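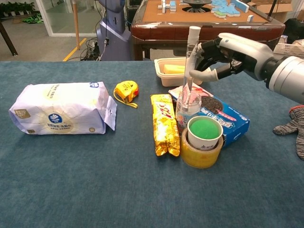

Measure the table before you price the arm. Most bench arms are sold by reach, and reach is counted from the center of the base, so a good part of it goes to clearing the arm's own stand. For our sorting bench at Brerkley we needed 72 cm of working reach and nearly bought a model that would have stopped short of the back row.

## Before you ask for a quote

- Write down what it has to pick up, by name. A tape measure, a paper cup and a clear bottle need different grips. "Household items" on a request form gets you the cheapest two-finger gripper.
- Put the awkward things on the list too: foil wrappers, knitted gloves, anything see-through.
- Weigh the heaviest item full, then add the weight of the hand. Sellers often leave the hand out of the payload figure.
- Ask what a replacement fingertip costs and how long it takes to arrive. Stirnevton quoted us 28 days for theirs.

## The table top

Carpet or felt is worth having. Small items stay where you put them, and a dropped bottle doesn't roll far. Use low pile, glue it down flat and vacuum it before each run. A roll of packing tape laid flat makes a decent cup holder while you are testing.

## What to budget for besides the arm

| Item | Note |
|---|---|
| Hand or gripper | Often sold separately |
| Stand | Must be bolted or weighted |
| Cable covers | Allow about 200 cm per arm |
| Spare fingertips | One full set at the start |
| Floor marking tape | Mark the full swing |
| Training time | Two people, two half days |

Kálmán Oláh did our costing and put the extras at 91 percent of the price of the arm. I thought that was high. The bills came in close to it.

## Renting first

Koladbridge rents by the month and takes part of the rent off if you buy. Rent in a normal month. We tried ours in September, when the benches were half idle, and learned very little about how it would fit in.

Keep the crate. Returns without the original crate are charged extra, and the foam inserts can't be bought separately.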